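The Jakab Box Set Review: I Finally Own Every Episode, And I Have Thoughts

By Kaan Tuncer
Sunday, August 14, 2022

277 shares | 28 comments

I have waited for this one for so long that I'd stopped checking. If you grew up in a house where the TV went quiet on a weeknight only after Jakab was over, you'll know why I ordered the complete series set the same hour it went up on our shop page, before I'd even written the listing for it. (I run the shop, so I got to do that. Sorry.)

So this page is part product listing and part me going on about my favorite show. The practical stuff is all in here, I promise, you just have to put up with me in between.

First, what you get. The set holds all five seasons of Jakab on 28 discs, in a chunky outer box with a lift-off lid. Each season has its own folding case, and the discs sit in plastic trays, one to a side. I'm so glad they didn't go for those cardboard sleeves that you have to pinch the disc out of. I have a sitcom set with those and every disc in it looks like it was cleaned with gravel.

There's also a printed episode guide, 614 pages in paperback, and I did not expect to love it as much as I do. It goes episode by episode with a cast list, a page of production notes and the original broadcast order. That last part matters, and if you watched the repeats you know what I'm talking about. The repeats put the harbor trial two weeks before the arrest! For years I thought the writers had done it on purpose, as some kind of clever flashback. They hadn't. On the discs everything runs in the right order and season two makes about twice as much sense.

For anyone who's new to it, Jakab is a family drama set in Drordale, a made-up river town with one bank, one ferry and far too many lawyers. Jakab himself comes home after his father's funeral to sell the family boatyard and doesn't sell it. That's pretty much the first season. What keeps you there is the family, and his sister Ido most of all. Ido is the best thing in the show and I will argue with anyone about it. She starts out as the one who brings in the coffee while the men shout at each other, and by season four she owns the ferry, half of Main Street and the bank manager.

The picture quality is better than I feared. Seasons one and two were shot on tape and they look like it, a bit soft, with reds that bleed in the night scenes. From season three on it's a different story. You can see the paint peeling on the boatyard doors, and the fog in the December episodes looks like fog and not like someone smeared the screen. Don't buy this set expecting it to look like something made last year, but if your last copy was recorded off the air with the commercials chopped out by hand, as mine was, you'll be very happy.

Sound is plain stereo all the way through. Dialogue is clear, and the theme tune is still much louder than everything that follows it. I've been diving for the remote for a week.
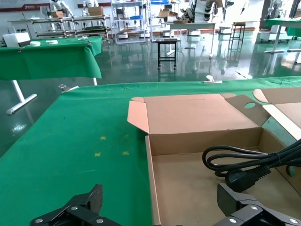

The extras have a disc of their own at the back of the season five case, and I'd start with the set tour. It runs through the kitchen, the bank, the ferry cabin and finally the back room of the Zonberg Club, where all the card games were played. I must have watched those card scenes a hundred times and never once thought about the table. The cover was just a length of green cloth, bright green too, the kind that you can throw over any old table and hold down at the edge with a couple of metal clamps, wrinkles and all. On screen it's the most glamorous spot in town! Ido wins the ferry on it! I rewound that bit twice and then went straight back to season three to look for the wrinkles.

After that there are two cast interviews, one long and one short. The long one is lovely. The short one was clearly recorded in a hotel lobby and you can hear somebody's luggage going past. There's a blooper reel (fine, mostly doors that won't open) and a deleted subplot about the bank manager's brother, which I think they were right to cut. He's an accordion player. It goes nowhere.

What's missing is the holiday special. I know, I know. It's the question I get in every second email, so let me answer it here: the special isn't in this set, it isn't hidden on the extras disc, and I haven't heard of any plan to put it out separately. The episode guide gives it half a page at the back, and that's all there is of it.

A few smaller gripes while I'm at it. The menus are slow, and they play the same ten seconds of river noises over and over until you pick something. There's no "play all" on the season one discs, though there is on all the others, and I can't work out why. And the end of the season four finale is right there on the back of the season four case, in the blurb, in the second line. If you've never seen the show, please open that one with your eyes shut. Or put a sticky note over it, as I did for my sister-in-law.

Subtitles are in English only and they're good. They even do the songs. My mother's hearing isn't what it was and she's been using them all week without complaint – high praise from her.

Will it play on your machine? The discs are standard DVDs, Region 1, so any ordinary US or Canadian player is fine. I tested the set on my living room player and on an old laptop with a disc drive, and had no trouble on either. Game consoles are hit and miss with older discs in general, so if that's all you've got, try a disc you already own before you order.

Now the box itself. It's bigger than you think. It won't stand upright on a normal DVD shelf, so mine is lying flat on top of the bookcase with a plant on it. The lid is a tight fit when it's new and makes a rude noise coming off. Mine had loosened up by the third evening.

The first run is 700 sets, and every box has its number printed on the inside of the lid. I can't take requests for particular numbers, I'm afraid. They come to me in sealed cartons and I send them out in the order I pull them. I do look at each box before it's packed, and if a corner is crushed I'll put it aside and sell it cheaper later on. Write to me if you'd like one of those, I don't mind a dented corner myself and I'll keep a list.

Orders go out twice a week, double boxed, with tracking. If a disc skips, send me the season and disc number and I'll get a replacement disc to you, no need to mail the whole set back. Unopened sets can be returned within a month. Opened ones can't, unless something's wrong with them, and "my husband had already bought me one" doesn't count, though I did feel bad about that.

If you only ever caught the repeats, I'd say go for it. If you're completely new, maybe borrow season one from someone first, as it's a slow start and the first three episodes are mostly people signing things. Stick with it until the regatta. And if you get to the regatta and you still don't care what happens to Ido, well, I have a very nice cop show I can sell you instead.

I'm on season four again as I write this and there's a card game coming up, so I'm off. Leave your questions in the comments and please, please mark your spoilers. Two people this week didn't.

Last updated: changed the note on returns and added the bit about subtitles.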